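FOR IMMEDIATE RELEASE

Rurby Brings Back the Paper Manual, Apologizes for the Weight

Household goods maker will ship printed instructions with every product starting in March, ending a six-year experiment with a small square code on the bottom of the box

MURNETTI, March – Rurby, maker of shelf brackets, folding racks, clip lamps and other things people buy on the way to buying something else, announced today that it will once again put printed instructions in the box.

The company stopped printing manuals six years ago. In their place, customers were given a code to scan, which led to a page, which led to a choice of country, which led to a video with music. Rurby described the change at the time as "a frictionless onboarding journey." Customers described it in other ways, and the company has kept many of the letters.

"We took a sheet of paper that worked and replaced it with a phone call to your nephew," said Barbara Marciniak, managing director of Rurby. "I was in the meeting. I voted yes. I would like that on the record before somebody else puts it there."

The new manuals will be folded, stapled where needed, and printed in black on white. Type will be large enough to read without carrying the sheet to a window. Drawings will show the part you are holding and the part it goes into, at the same time, from the side you are likely to be standing on. The hex key will be drawn at its real size, so that owners of several hex keys can lay them down on the page and find out which is ours.

Screws will be labeled with letters on the bag as well as in the manual. Rurby recognizes that this sounds like something it should have been doing already.

What is in the manual

Work on the manuals was led by Spyros Perić, who joined Rurby as a technical writer shortly before the company decided it no longer needed one. He spent the intervening years in packaging, where he wrote the words "this side up" and, on one occasion, "other side up."

Perić and a team of 2 editors rewrote the instructions for all 40 products in the current range. The longest, for the Hitness folding drying rack, went through more drafts than the rack did. The shortest, for a door wedge, was cut from four pages to a single sentence after a discussion Perić calls "spirited."

"Most of the job was taking out the word 'simply,'" said Perić. "You find it in front of the hardest step every time. If a step is simple, people do it. If you write 'simply align the brackets,' what you have is a man on his knees in a hallway who now feels bad as well."

Also removed from Rurby instructions are "just," "effortlessly," and a cartoon figure with a round head who had been smiling at customers since the company was founded. The figure will be kept on for the holiday card.

Each manual was tried out on people who had never seen the product and had not been told how long it ought to take. Rurby collected roughly 400 pages of written remarks in this way. Many were helpful. Several were about the chairs in the testing room, and the chairs have been replaced.

The Wieczorek bracket

Longtime customers will want to know about the Wieczorek shelf bracket, and the company would prefer to bring it up first.

The Wieczorek has been sold for years with a video that shows the bracket being mounted upside down. It holds perfectly well upside down, up to the weight of a few paperbacks. Rurby learned of the mistake from a reader of cookbooks. The printed manual for the Wieczorek shows it the right way up, with an arrow, and the word "up" next to the arrow. Anyone who already owns a pair may write to the company for a copy of the new sheet, which will be mailed at no charge and without questions about what happened to the shelf.

The video has been taken down. The music was licensed separately and remains available.

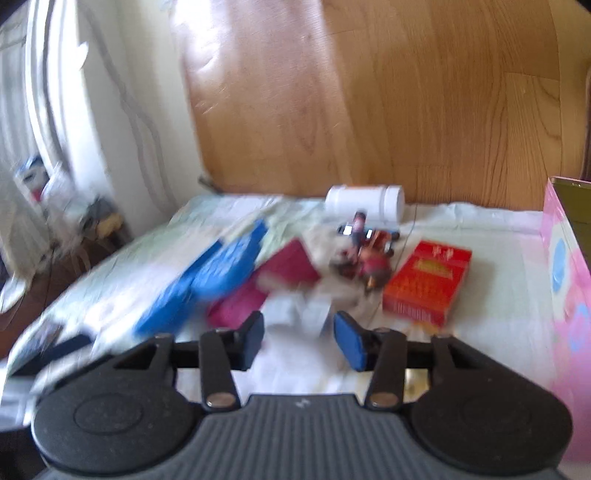 Environmental considerations

Rurby expects to be asked about paper. The manuals use recycled stock and are printed on both sides, and the company has made room for them by taking out the glossy card that thanked customers for joining the Rurby family. Customer research suggested that buyers of a clip lamp did not feel they had joined anything.

Those who prefer to read on a screen can still do so. Every manual will be posted on the Rurby website as a plain document that opens when clicked, with no account, no newsletter and no choice of country. It can be searched. The company tested this by searching for "missing screw" and was pleased to get an answer, though less pleased by how many times the phrase came up.

Availability

Printed manuals will begin appearing in boxes shipped in March, beginning with the Hitness rack and the Wieczorek bracket. The rest of the range will follow as existing stock sells through. Boxes containing a manual will carry a small mark on the end panel reading "Instructions Inside." Marketing proposed eleven other wordings, among them "Now With Knowing How," and was thanked for its time.

Retailers with old stock on the shelf may request loose manuals by the bundle to hand out at the register. Store managers are asked to check that the sheet matches the product, as early trials of the bundle system left one shopper with a clip lamp and a very thorough explanation of a drying rack.

Marciniak said the company has no plans to call the change an innovation. "It's a piece of paper," she said. "We're putting it in the box. I was told that this announcement needed a second quote from me, so I'll add that it's folded."

About Rurby

Rurby makes small household goods from its offices and warehouse in Murnetti. Its products are sold in hardware stores, supermarkets and the kind of shop that also cuts keys. The company answers its own telephone between 9 a.m. and 4 p.m., with a pause for lunch that is longer than advertised.

Press contact

Spyros Perić, Rurby, Murnetti. Sample manuals are available to journalists on request. Please state which product, and whether you also need the product.

###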